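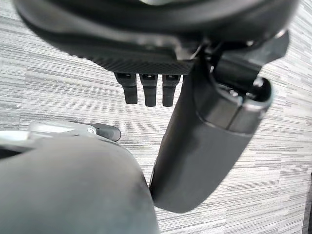

Does a sofa need a throw if it already has cushions? Most people find that one of each is plenty, with the throw earning its keep from about the first cold night.

August
By Lech Lis

My pale grey sofa was sold to me by Skisteck as a place to unwind. The colour was called Rumano, and the brochure didn't mention toast. I have since spent more time arranging the thing than sitting on it, mostly on account of a cloth that is meant to look as though it landed there by accident.

Bence Bognár styles lounge rooms for a living and has views on the accident. Fold the cloth lengthways, he says, hold it by the middle and let it drop over a corner of the cushion. Then walk away. It's the walking away that people can't manage. I went back to mine four times before dinner.
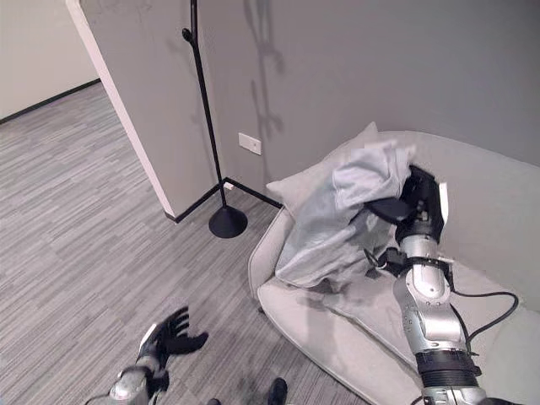

Pale cloth, pale cushion, pale sofa: the tonal look in its natural habitat.

The cushion itself gets propped on the diagonal, one corner up. Bence won't have the karate chop down the middle, a fashion he regards much as my nan regarded pierced ears. Plump it, lean it, leave it.

Money comes into this eventually. A Gesisitz throw in brushed wool will set you back $398, for which I'd want it to fold itself. The Wasilewska cotton is $139 and goes in the wash, which settled the matter in a household with a dog.

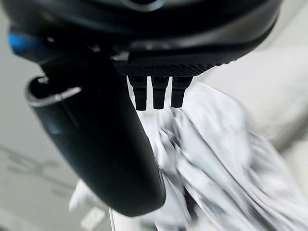
White on the bright side, charcoal for contrast.

Washing is where the accidental look comes undone. Cold cycle, out of the machine straight away, a good shake, then over the line without pegs if the wind allows. I skipped the shake once and sat for a week beside something resembling a road map. 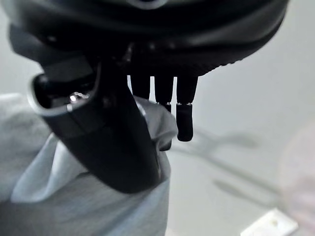
Light grey fabric, well and truly crumpled.

Bence reckons a few creases are fine and that ironing a throw is a cry for help. I have put the ironing board back in the cupboard, where it can be reached.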